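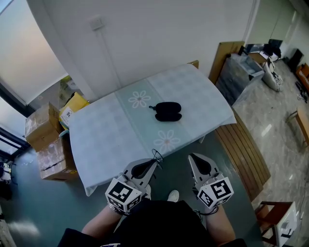
## Plodach handheld grippers, after 386 episodes

I bought the two-hand Plodach kit in June because I wanted to teach a pair of arms some ordinary tabletop chores and I was sick of teleoperating. If you've ever tried to unzip something through a leader-follower rig, you know the feeling (like buttoning a shirt in oven mitts, with a delay). With these you just hold a gripper in each hand and do the job yourself, and the recording gets turned into training examples later.

My main task so far has been the soft glasses case. It sounds too easy, right? It's black, it's squishy, and the zipper pull is tiny, so one gripper has to pin the case while the other goes hunting for the pull. I do it on a daisy tablecloth, which gives the policy a patterned background to cope with, and I move the case to a new spot before each take.

### What I like

The jaws are great. The gray fingers have black rubber pads set into them, and the pads grab fabric without chewing it up. I've switched between the case, a dish towel and a deck of cards in one afternoon and never touched a screw.

Tracking is done with marker cubes, one on each gripper, white with the black square patterns. I expected to hate them. They do make the thing look like a science fair project, but when the cubes are in view the poses come out really clean, and I threw away far fewer takes than I did with my old Brirnard gloves. Setup is quick too! Print the calibration sheet, wave both hands over it for a bit, done.

And it's fast. On a good evening I get through 50 episodes before dinner. With teleop I'd have been thrilled to get half that.

### What bugs me

The cable. There's a thin one that loops up over the left gripper and I am forever nudging it out of the way with my chin. The wrist strap is fine for the first hour and then I start noticing it. I swapped mine for a softer one from an old camera and that helped a lot.

Cross your hands and you'll lose a cube. The software doesn't beep or anything, it just interpolates across the gap, and you find out when you replay the episode and one gripper slides sideways like it's on ice. Please, Plodach, give us a beep. For now I replay every tenth take as I go, and I've learned to keep my elbows out and come at the case from both sides.

Glare got me too. I lost a whole batch of takes one sunny morning before I figured out that the light was washing out the markers. I pull the blind all the way down now.

The export tool is called Gilani, and it's okay. It wrote my files without a hitch, but the naming is bonkers and there's no way to tag a failed attempt separately from a good one. I keep my own spreadsheet. My friend Sang-wook Maeng wrote a little script that renames everything by task and start position, and I'd be lost without it.

### How much data do you need?

Depends on the task, sorry. For picking up the case and setting it down, 50 examples got me something watchable. Unzipping took 200 before the policy would go for the pull instead of petting the case near it, and it's still shaky when the pull points away from the arm. Mixing up the starting angles did more for me than piling on takes from the same spot. I'd love to reach 2,000 across all my tasks, but ask me again in the winter.

### Should you get it?

If you work alone and your tasks fit on a table, yes, I'd buy it again. If you need wrist force readings, skip it, there aren't any. Flukberg makes a nicer pair with no cubes, and I've tried them at a friend's place, but they cost more than my arms did.

Four stars. I'll change it to five the day I get my beep.

Updated 9/25/24: the new firmware fixed the left trigger sticking. Still no beep.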